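About Grullatell

Hello, and thanks for poking about on this page! I'm Darnell, and Grullatell is my loose leaf tea shop. It's a small place with a long counter, a kettle that never gets a rest and far too many tins on the shelves behind me.

I didn't grow up with good tea. We had bags at home, the cheap ones, left in the mug until the spoon stood up. Then I got an office job at Kineo, and Asif Soomro at the next desk used to brew a dark, malty Assam in a little pot every afternoon and pour me the second cup. I was hooked within a week (my wages suffered badly). By the following March I'd handed in my notice and was weighing out leaves on my mum's kitchen scales.

These days we keep 151 teas, and I've drunk every one of them. Some I love, a few I stock because you lot would shout at me if I stopped — the rose and liquorice, mainly. Black teas are the biggest part of what we sell, then greens, then the herbal blends, which I mix myself on Sunday evenings with the radio on. 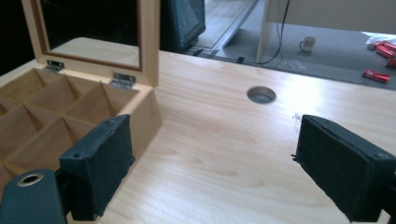 Asif still says I brew my greens too hot and that anyone who pays for a first flush Darjeeling and then puts milk in it ought to be refused service. I've told him we're not that sort of shop. Have it how you like it! If you want milk, sugar or a biscuit dunked in it, go ahead.

Our pouches come in 30 g and 200 g sizes. Start with the small one if you're trying something new, and if you get on with it the big one works out cheaper. Refills are welcome too, so bring your own tin and I'll fill it at the counter.

We also supply a few cafés. Ruiz-Ortega was the first to take us on, and their breakfast blend is one I made up specially for them, a bit brisker than our house one. Clistier came along later and mostly buy peppermint, in quantities that still surprise me.

If you can't get to the shop, orders go out on weekdays, and I pack them all myself, so do leave a note if there's something you'd like to try. I usually slip a sample in. And if you're passing, come in and have a cup — there's always a pot on the go.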